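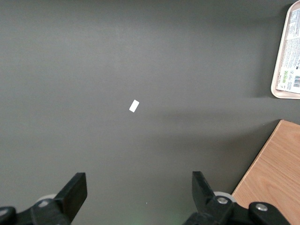
Fig. 8. Gray work surface with one white piece out and the tray at upper right.

Section 8: Setting Out the Pieces

By this point you have unpacked the Malline labeling set, thrown away the bag you will later wish you had kept, and found a table. This section covers getting the small white pieces from the tray onto the table and back again, with the same number of pieces at the end as at the beginning. It sounds easy. Read it anyway.

The set contains 34 blank pieces. They are flat, white, and rounded at the corners, and they have nothing printed on them, so all of them look like the one in Fig. 8. Until you write on a piece, there is no front, back, top or bottom.

What you need

The tray
The printed sheet that lives in the tray
The blank pieces
A dry cloth
A dark, flat surface, at least as wide as your forearm is long

8.1 Choosing the surface

1. Pick a flat table in a dark, matte color. Gray is good. Black is fine if you don't mind seeing every crumb you have ever dropped.

2. Clear it completely. "Mostly clear" is how pieces end up inside the toast plate.

3. Wipe it with the dry cloth and run your palm over it. If you feel grit, wipe again.

4. Look at where the light falls. A soft shadow across part of the table is no trouble, and a white piece will still show up in it. A hard reflection from a lamp is worse. Move the lamp, or move yourself.

Note: White tables are not supported. Matúš Murín in our Brulau office set out a full tray on a white kitchen counter in January to prove this note was unnecessary. The note was made longer.

Caution: Do not use a tablecloth. A piece will slide under a fold and stay there until the next holiday.

8.2 Placing the tray

1. Set the tray in the upper right corner of your working area. Left-handed users should put it in the upper left and mentally swap every "left" and "right" from here on.

2. Leave the printed sheet in the tray. It will try to come with you when you reach for a piece. Press it flat with a finger and carry on.

3. Turn the tray so the columns on the sheet run whichever way suits you. Sideways is perfectly acceptable. The type is small in every direction.

4. Check that the raised rim sits level. If the tray rocks, something is under it, and you should probably count your pieces.

Note: The printed sheet lists label codes up to 999. You will use perhaps a dozen of them. The rest were requested by a customer in Tapley who has a great many drawers.

8.3 Taking out a piece

1. Take one piece out of the tray. If two come out stuck together, slide them apart sideways. Do not snap them.

2. Put the piece down near the middle of the table, a good distance from the tray and well away from the near edge. Leave open space on every side of it.

3. Let go of it. Many first-time users keep a finger on the piece, nudging it until it lines up with the table. It may lie at any angle. A diagonal is easier to pick up than a piece squared off against your sleeve.

4. Wait to take out the second piece until you have finished with the first.

Step 4 is the one people skip. Corina Rüegg, who wrote the first edition of this guide, set it in capitals. Heidrun Steiner, who edited the second, took the capitals out on the grounds that readers are adults. Calls to the help line went up, and the two of them still discuss it.

Caution: Keep pieces out of reach of small children and of anyone who puts things in their mouth while thinking.

8.4 Picking it up again

1. Come at the piece from the long sides, with one fingertip on each. The short ends are harder to hold and the corners are rounded, so a grip on the ends tends to spin it.

2. Lower both fingertips until they touch the table, then close them. If you pinch too high, the piece will stay where it is and you will lift a small amount of air.

3. Raise it straight up. Dragging it to the table edge and catching it as it drops works well for a while. Then it goes behind the radiator.

4. If you can't get hold of it, press down on one short end with a fingernail and see whether the other end lifts. On a very smooth table it may not. Slide a sheet of stiff paper underneath and start over with your dignity intact.

Note: Do not lick your finger. The surface is meant to take ink, and spit is not a primer.

8.5 Writing and returning

1. Find the code you want on the printed sheet. Say it out loud. By the time your eyes get back to the piece you will have forgotten the middle digit.

2. Write on one side only, using the pen supplied with the Testotis refill pack or any fine permanent marker.

3. Leave the piece flat on the table, ink side up, for 2 minutes. Do not blow on it.

4. Touch one corner of the ink. If it smears, you now know, and you have one fewer blank.

5. Put the finished piece wherever it is going. Put unused pieces back in the tray, on top of the sheet.

8.6 If something goes wrong

The piece won't stay put.
The table is not level, or the window is open. Fix whichever is less work.

The piece has a mark on it before you have written anything.
Wipe it with the dry cloth. If the mark stays, use the other side and tell no one.

You have too few pieces.
Check under the tray, then under the printed sheet, then the sleeve of whatever you are wearing. Valentin Bachmann at the service desk reports that the sleeve accounts for more than half of his calls.

You have too many pieces.
We have no procedure for this. Jadwiga Marciniak in parts would like to hear from you.

The printed sheet is too small to read.
A large-type version can be ordered from the address on the back cover. It does not fit in the tray - we know - and should be kept folded in the box.

Continue to Section 9, Attaching Labels to Drawers, once the ink is dry.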